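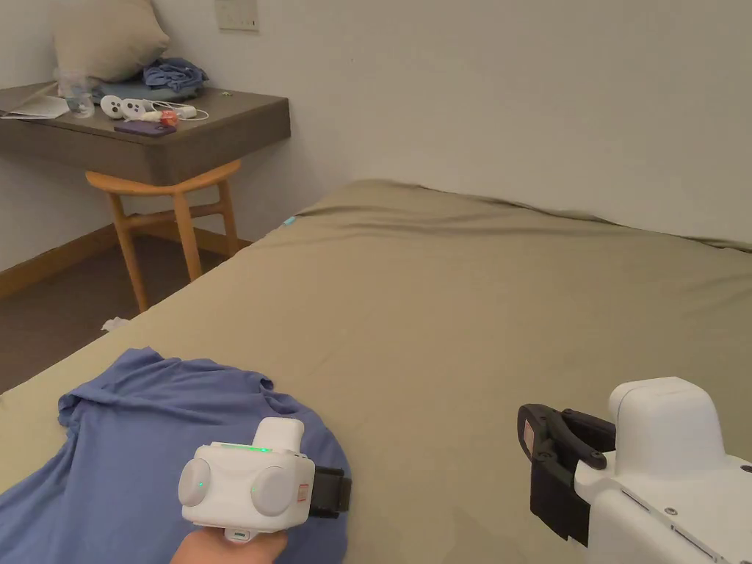 October 2026

Bedroom humidity log, continued. The hygrometer on the north wall read 58 percent at six this morning, with the window shut all night and the radiator off. Yesterday's reading at the same hour was 61. The drop is small and may be within the error of the instrument, a Saltar that I bought secondhand and have calibrated only once, with the salt jar method.

Outside it was cold and clear. I opened the window on the latch for 20 minutes and wrote down the reading every five. It fell quickly at first and then hardly moved, and within an hour of closing the window it had climbed most of the way back. The walls and the mattress hold more water than the air does, so this was expected. One airing a day is not enough at this time of year.

The bed stands too close to the outside wall. I measured the gap at the skirting board and got 38 millimeters at the foot, less at the head. Awuor Mbwambo, who did the survey on the Itum house in February, recommends at least 110 for a wall with no insulation. Moving the bed that far blocks the closet door by a hand's width. I will have to take the door off or accept a smaller gap.

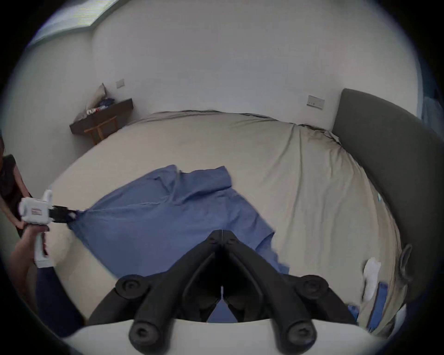
Afternoon

Took the trickle vent apart. The mesh was clogged with gray lint and two dead wasps. Washed it in the sink, dried it on the radiator, put it back with one new screw (the old one had rusted through). Air movement at the vent is now enough to tilt a strip of tissue paper. Before cleaning the strip hung straight.

Then the extractor in the bathroom. The label gives 130 cubic meters per hour, which I do not believe with that length of flexible duct behind it. The duct sags in the loft between the second and third joist and there was water sitting in the low point, maybe a cupful. I drained it into a paint tub and tied the duct up with strapping so that it falls toward the outside wall. 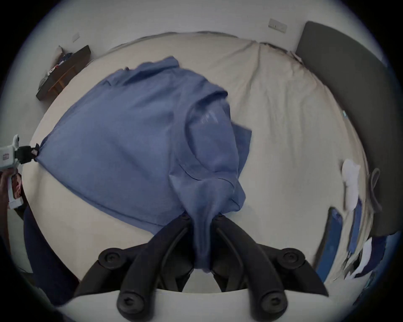 The run-on timer is set too short as well. It cuts out while the mirror is still fogged. The manual for the Mirska unit says the dial behind the cover goes up in steps, but mine turns freely with no clicks, so I moved it a quarter turn clockwise and will time it tomorrow after the shower.

Evening reading 55, door open. Still to do: second hygrometer for the hallway, foam strip for the loft hatch, ask Awuor whether the wall paint is the kind that breathes – I have the tin somewhere but the lid is painted over.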